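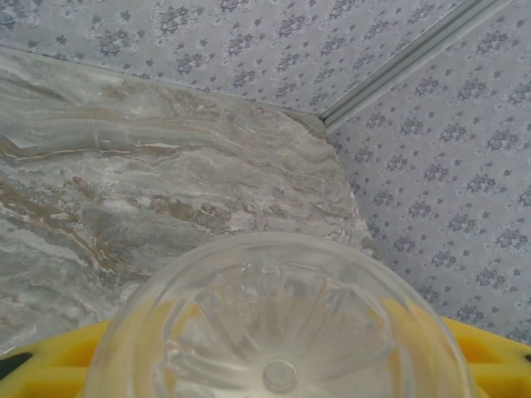
Veined marble against the patterned wallpaper at the Emside rest house.

Friday, August 2, 2024

Surface work at the Emside rest house has reached the stage of checks and clearing up, site manager Ryszard Olszewski said this week. The job began in June and covers one ground-floor room, where grey stone surfaces meet a pale wallpaper with a small floral repeat.

The wallpaper was supplied by Lahtinen at a cost of £1,445. It is hung in straight drops, with the repeat matched at the inside corners. Henryk Kwiatkowski, who drew up the specification, set a tolerance of 2 mm on the pattern match -- tighter than the trade usually works to.
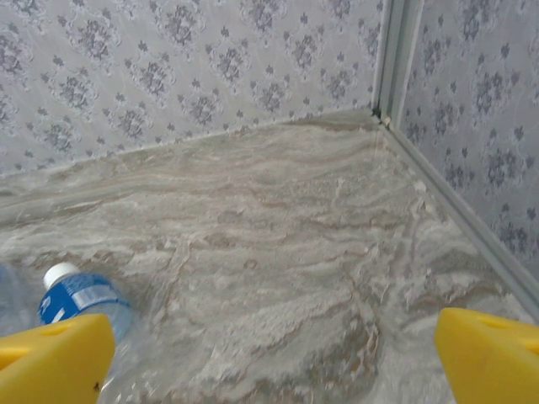 Clearing up is being done by hand. Drinks bottles and other light waste are bagged separately from offcuts, and the floor will be swept before it is washed. No solvent cleaners are to be used near the paper.

Joints between stone and paper are being checked along their full length with a 600 mm straight edge. Any gap is to be filled with a clear sealant and left overnight.

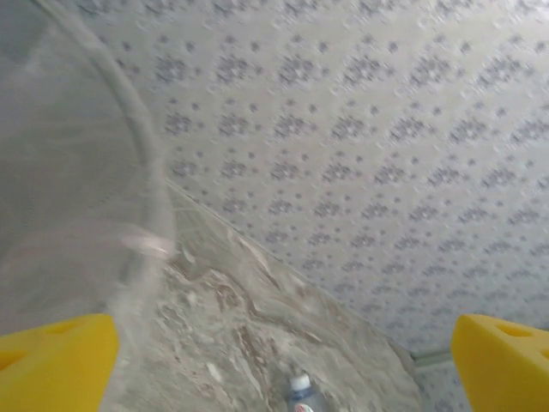
Kwiatkowski said the paste needs steady warmth to cure, so the heating will stay on low and the windows shut until the final inspection. A second room may follow -- the price has not been agreed.

Recent items
Doltlow bridge: weight limit stays
Imico to close paint counter
Grants of £200 for porch repairs
Emside car park resurfacing dates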